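Waltus Shared Workshop, Members' Meeting
Minutes, Tue 14 May
Chair: Krisztina Balogh
Minutes were sent to all members and to the Nikport office.

1. Minutes of the April meeting
Accepted with one correction. The paint order was for the back room, not for the corridor.

2. Back room
The painting is finished. Members are satisfied with the white, but two persons find it a little cold in the evening. It was agreed to leave the walls as they are and to look at warmer lamps before autumn. Nothing will be hung or taped on the walls until the end of the month.

3. Costs
The budget for the room was 2,000. The amount spent until today is 1,512. The invoice of Korletey for the floor strips did not arrive yet. Krisztina will write to them again. The remaining money stays with the room and will not be moved to general supplies.

4. Tables and work surfaces
There was a long discussion about the surfaces. Some members cut directly on them with a knife. From now on a cutting mat must be used, also for small jobs. Glue must be removed the same day. The Katora cleaner may be used on the table tops, but please test it first in a corner.

5. Printed parts and cables
Members asked where to keep printed brackets, servo motors and short pieces of wire. Decision: printed parts go in the low drawers, motors in the gray boxes, wire on the hooks beside the door. Parts that are mounted on something stay mounted and should not be borrowed for other projects without asking the owner.
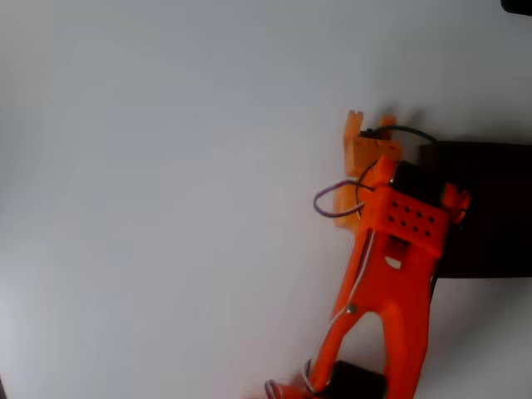 The labels for the drawers will be printed by the Nikport office. Until then, paper notes are enough. Old filament without a name on it will be offered to everybody at the next meeting, and what remains will be thrown out.

6. Other matters
The key for the side door is again missing from its place. Whoever has it, please bring it back.
The next meeting will be in the back room at the usual hour.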